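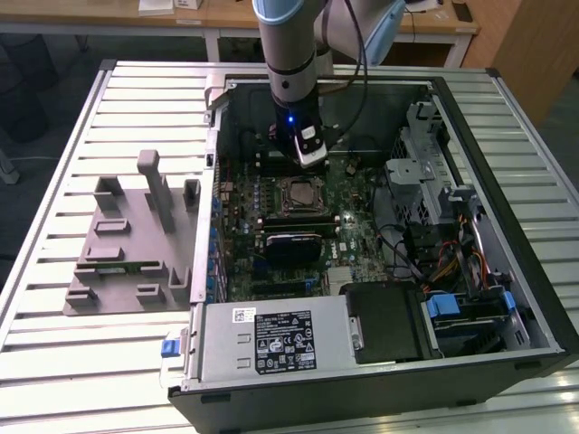
The Etim cell data covers one bench at the Wimthorpe refurbishing shop, where an arm now does part of the work that technicians used to do by hand on used desktop towers. Each tower is worked on its side with the panel off, next to a gray printed fixture that holds parts between steps. The arm reaches in from above, and the fixture stays on the left side of the slatted table so that a technician can walk up and reach the same parts. This card covers what is in the set, how it is labeled, and how the jobs around the bench were changed.

## Contents

- `episodes/` holds 3000 episodes, one part handled per episode
- `faults/` holds 500 episodes in which a technician stopped the arm or took over
- `shifts/` holds bench logs written by the technicians, with names removed
- `labels.csv` has one row per episode

Part classes are `memory`, `cpu`, `card`, `drive` and `small_board`. The `cooler` class was dropped in February. Coolers are still removed and refitted by hand, and the few arm attempts were too uneven to label.

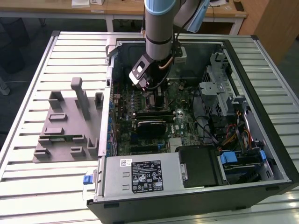 Victor Kombo

Maintainer, Etim cell data. Label questions go to me; requests for access go through the Amamari front office.

## Division of work

Before the cell, one technician took a tower from intake to final test. The work is now split:

| Step | Done by |
|---|---|
| Intake check, panel off | technician |
| Cooler off and on | technician |
| Part pick and transfer to fixture | arm |
| Part seating | arm, technician on fault |
| Cable dressing | technician |
| Power-on test | technician |

A technician assigned to the cell also loads the fixture and clears stops. Loading is part of the job and is logged as such. Earlier logs put it under `idle`, and the shift totals made from those logs undercount bench labor. Do not compare them with later totals.

The fixture layout was redrawn after the technicians asked for more finger room around the small holders. Revision 8 is the only layout in this release. The spacing is a compromise: the arm would accept tighter pockets, but a person wearing gloves would not.

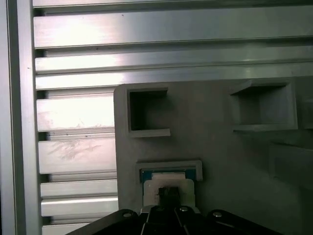
Pocket positions are stored relative to the plate corner, in millimeters, in `fixture_r8.json`. If the plate is lifted for cleaning, the technician reruns the corner touch-off and the log gets a `REZERO` line. Episodes between a lift and a missing `REZERO` are marked `pose_suspect` and should be left out of training.

## Fault labels

`grip_slip`, `no_seat`, `cable_in_path`, `operator_hold`, `other`.

`operator_hold` means that a technician pressed hold before the controller reported anything. It is kept separate from the machine faults. No reason is required at the time of the stop, and the label is not used in staff reviews. That rule was agreed with the shop before logging began and applies to anyone who receives the data.

`cable_in_path` depends on who dressed the cables and how far they were pulled back. Treat it as a property of the setup.

## Views

There is a fixed view of the bench and a close view from the gripper. Clocks are matched at the start of each episode only. Drift within long episodes is not corrected.

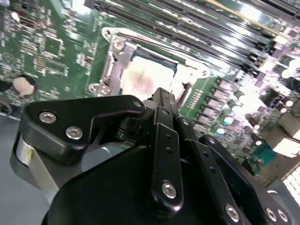 *Gripper view: processor in the open socket bracket, memory slots beyond.*

Glare on bare metal is common in the close view. Exposure was left alone and no episodes were removed for it. The `glare` column was filled in by hand and is incomplete.

## Known gaps

- Day shift only. The evening crew works without the cell.
- Technician time per tower is recorded in whole minutes.
- Training hours for new cell operators are not included. Rarnon keeps those records separately.
- Shift logs are free text. Spelling was not corrected.

## Changes

28 October 2020: fault labels merged into `labels.csv`; duplicate `REZERO` lines removed; `idle` split into `idle` and `loading`.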